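Notes > Work > Teaching by hand

Home Notes Garden Reading list About me

Fourteen ways to turn a page

When I tell my mother what I do for work now, she asks if I am a teacher again. In some sense yes. I taught small children for four years in Kļaviņa, and now I spend my days with a pair of grippers, showing a robot how to do the things which small children learn without any lesson. Last month it was folding cloths. Since May it is books.

I want to write down some things about the books before I forget them, because the cloths I did not write down and now I remember only that my back hurt.

The project is called Plilen. My part in it is simple to explain. I hold one gripper in each hand, I do the task, and everything is recorded: where the grippers go, how they are turned, how much they are open, and what the camera sees. Later the people in the next building take these recordings and train a model from them, and after some days the robot arms try to do the same. Each recording from start to finish we call an episode. The target for the book task is 1,000 episodes, and at the end of last week we had 1,059, but some will be thrown away, so it is not yet time for cake.

Before the hand-held grippers I worked with remote control. I sat in a chair with two handles in front of me, and the arms stood on the other side of the table and copied what my hands did. Many people think this must be the better way, as the robot's own arms are doing the movement and nothing has to be translated. For some tasks I agree. But with books it was very slow for me. You can't feel the paper through the handles. I would close the fingers on a page and only learn from my eyes whether I held one page or three or none. With the grippers in my hands I feel at least a little, the small pull when the cardboard bends, and I can do an episode in less than half the time.

What I lose is that my arms are not the robot's arms. I can turn my wrist in a way that it can't. In the first days I made very elegant episodes, I was proud of them, and then Jurgita Ramanauskas showed me on her screen that in a good part of them the robot would need to put its elbow through its own stand. She was kind about it. Now I have a rule for myself: keep the elbows out, keep the wrists quiet, and if the movement feels comfortable and clever, be suspicious.

The task itself has three parts. Take the book from where it lies, bring it flat in front, open it. After that there is a longer version where you also turn the pages to the end and close the book. It sounds like nothing. I made a list once of all the ways in which I open a book, and I came to 14. With the thumb at the corner. With the thumb in the middle of the edge. By letting the cover fall. By pushing the cover up from the side against the table. By standing the book on its back and letting it open where it likes, which children love and which is forbidden to us, since it opens at a different place every time.

Of these, only two work well with gripper fingers, and we are asked to use mainly one. The left finger holds the book down near the corner so that it doesn't slide. The right finger goes under the edge of the cover from the side, lifts it a little, and then goes over in a half circle. The difficult moment is the going under. A flat finger is thick compared to a fingernail. If you come in too high you scratch over the cover, and if you come in too low you push the whole book away to the left, and then the left hand must catch it. Catching looks good and it is a bad thing to teach, because we don't want a robot which learns first to push and then to catch.

Still, mistakes are wanted. This was the hardest thing for me to understand. In school I would never show a child the wrong way on purpose. Here we were told after some weeks that our episodes were too clean. The robot had seen only success, and so when its finger slipped it didn't know any place to go back to, and it simply continued to turn a page that was not in its hand. It made a beautiful half circle with nothing. So now in a part of the episodes I begin from a bad position: the finger too high, or the book already a little crooked, or too close to the front of the table. And from there I recover, slowly. Only the recovery is used for training, the bad start is cut away.

Slowly is another word I must speak about. I am not a fast person, but with my hands I am faster than I thought. The arms have a speed limit, and if I move above it the episode has to be stretched afterwards, and then the cardboard does not behave like cardboard any more. So I count in my head. One for coming in, two for under, three for lift, and four for over. I count in Lithuanian, it is the better tempo.

We began with board books because the pages are stiff. The paper ones come later, and I am a little afraid of them. Someone in the team bought a whole box of second-hand children's books from the shop at Prelinwood, and we change the book often, so that the robot will not learn that "book" means one certain cover. Dark covers, white covers, covers with glitter (terrible, the camera does not like glitter at all). Some have been chewed. The chewed ones are good training, I think, as the corner is never where you expect it.

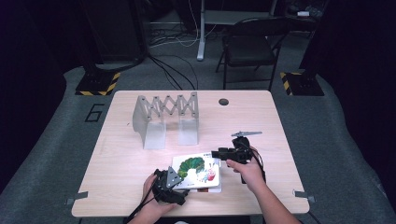 Jurgita wrote to me after she read a first version of this text, and she would like me to be more fair to remote control. She says that the episodes from the chair are fewer but that hardly any of them have to be thrown away, and with the hand grippers we lose more than I admit, mostly when the tracking jumps. She also says that half of my recoveries are too good, and that I should wait a moment longer in the bad position before I repair it, so that the model can see clearly what is wrong. I tried this the next morning. It is surprisingly unpleasant, to hold a finger in the wrong place and wait.

I answered her that for the page turning I would keep the grippers, and for the last part, where the book is closed and put away, we could compare both ways with the same books and look at what the robot does afterwards. She agreed, so this will be our June.

A few practical things, for anybody who starts with this kind of work and finds my page.

Lead your cables so they hang down behind your wrists — if a cable crosses the book even once, you will see it in the robot's behaviour as a strange fear of that side of the table.

Start each episode with both grippers still. I mean really still, one full breath. I forgot this in my first week and all those episodes began in the middle of a movement.

Put the book down differently every time, and do it without thinking. When I decide where to put it, I choose the same few places again and again. Now I close my eyes and drop it from a small height.

Stop when you begin to yawn. A tired episode looks like a normal one and it is not, the fingers come in lower and lower. We found a whole afternoon of mine like this, all recorded after three o'clock, all pushing the book to the left.

At Multuvley, where I worked on the cloths, they had music on during recording. Here it is quiet, and I thought I would miss it, but with books I prefer it so. Sometimes I catch myself reading the text under my breath while I turn the pages. The microphone is off, so it does no harm, and the robot gets no stories from me, only the pages.

Next time I will write about paper pages, if I survive them. If you have done the same task with another kind of finger, softer or thinner, please write to me. I would like to know if the going under becomes easier.

Contact | Copyright, all texts by the author | Back to top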